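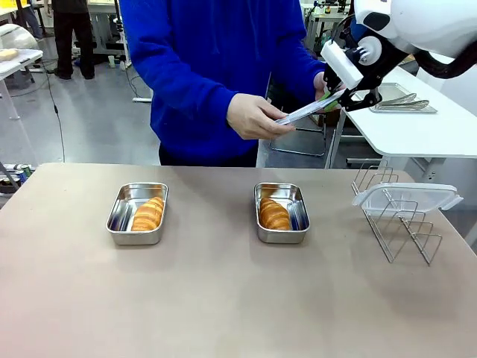
*8 min read*

# Taltura Marsh

**Taltura Marsh** is a freshwater wetland and nature reserve lying between the villages of Mirnell and Katona. It covers 100 hectares of reedbed, wet meadow, open pools and alder woodland, and it is best known for its population of the European pond turtle (*Emys orbicularis*), a shy, dark-shelled reptile speckled with yellow that can live for many decades. The marsh is also a wonderful place for dragonflies, herons and fire-bellied toads, and its spring frog chorus can be heard from the Mirnell road on a still evening.

The reserve is managed by the Morkel Trust, which bought the northern half from a peat company and later leased the southern half from the parish of Katona.

## Geography

The marsh fills a shallow basin left behind by an old river bend. Water enters from the Morkel Brook on the western side and leaves through a sluice below Katona, where the ground drops away toward the main valley. Most of the basin is less than knee-deep in summer. In a wet winter the pools join up and the whole reserve can look like a single lake, with only the alders and the sandy ridge standing clear.

That ridge is the key to the place. It runs along the north side, faces south, and is made of loose, free-draining sand left by the river. Pond turtles spend most of their lives in water, but the females have to come ashore to lay, and they are picky about where. Warm, bare, sunny ground within walking distance of a pool is just what they look for, and the Taltura ridge has plenty of it.

## History

Peat was cut at Taltura for fuel over several generations, first by hand and then by machine. The cutting left a patchwork of square pits, many of which filled with water when work stopped. These pits now make up the best turtle habitat on the site. Their steep sides have slumped over the years into gentle, weedy margins full of snails and tadpoles.

Drainage did far more harm. A deep ditch was dug across the basin to make hay meadows, and the water table fell so far that the smaller pools dried out each summer. Willow and bramble spread over the ridge at the same time and shaded out the nesting sand. Older residents of Mirnell remembered turtles basking on logs beside the road, and then went years without seeing one.

The marsh came back to notice through the work of Etelka Gulyás, a schoolteacher from Katona who walked the ridge every May looking for nests. Her notebooks are a joy to read. They give the weather, the state of the water and the exact spot of every track and eggshell, with small pencil maps in the margins, and they showed beyond doubt that turtles were still breeding at the eastern end. The trust used her records in its case for buying the land, and the main trail now carries her name.
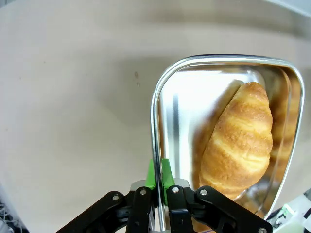 *Stainless steel tray on a beige tabletop.*

## The pond turtle at Taltura

### Life cycle

Pond turtles spend the winter at the bottom of the pools, buried in mud or leaf litter, and come up to bask once the spring sun has some strength in it. Mating takes place in the water. From late May the females leave the pools, usually toward evening, and climb to the ridge to dig a flask-shaped nest with their hind feet. A female softens hard ground with liquid from her bladder, lays her eggs, fills in the hole and presses the soil flat so neatly that the nest is very hard to find again.

What happens next depends a great deal on the weather. As in many turtles, the sex of the hatchlings is set by the temperature of the nest: warmer nests give females and cooler ones give males. Some young dig their way out in fall. Others stay underground all winter and appear the following spring, no bigger than a large coin and ready to head straight for the water.

### Threats

Foxes, badgers and crows all dig up eggs, and a single fox that learns the ridge can empty it in a few nights. Road traffic is a danger to nesting females that wander south. Another serious problem has been the red-eared slider, an American species once sold widely as a pet and often released when it grew too big for its tank. Sliders are larger and bolder, and they crowd native turtles off the best basking logs.

### Recovery work

The trust blocked the central ditch with two timber dams, which brought the water table back up within the first winter. Scrub was cleared from the ridge and a small herd of Konik ponies brought in to keep it open – they graze the grass short and scuff up the sand with their hooves.

Nests are protected where they are found. Staff lay a square of wire mesh over the spot and pin it down, with gaps wide enough for a hatchling to squeeze through and too narrow for a fox. 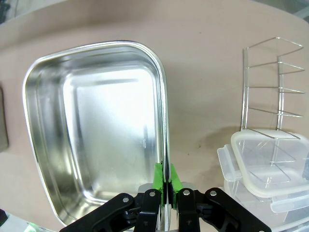

Each mesh is numbered and checked through the summer, and the ground is watched again in spring for young that have wintered in the nest. In the best season so far, 23 nests were protected in this way, including the first ever recorded at the western end. That was thrilling news for a population that had seemed close to its end.

## Other wildlife

The reedbeds hold bitterns, water rails and noisy colonies of great reed warblers. Purple herons feed in the old peat pits. The wet meadows are bright with marsh gentian and Siberian iris, and the gentians support a colony of Alcon blue butterflies, whose caterpillars are raised underground by ants. Otters use the brook all year, and their spraint is easy to spot on the sluice wall.

## Access

The Gulyás Trail starts at the Mirnell parking lot and follows a boardwalk to a viewing platform over the largest pit. A mild, sunny morning in spring is the time to go, when turtles line up on the logs and the water is still clear enough to watch newts from the rail. The platform was rebuilt and reopened on July 9, 2022, with a ramp for wheelchairs and lower viewing slots for children.

The ridge itself is closed during the nesting season. Dogs are allowed on the Katona side only, on a leash.

## See also

- Peatland restoration
- Temperature-dependent sex determination
- Konik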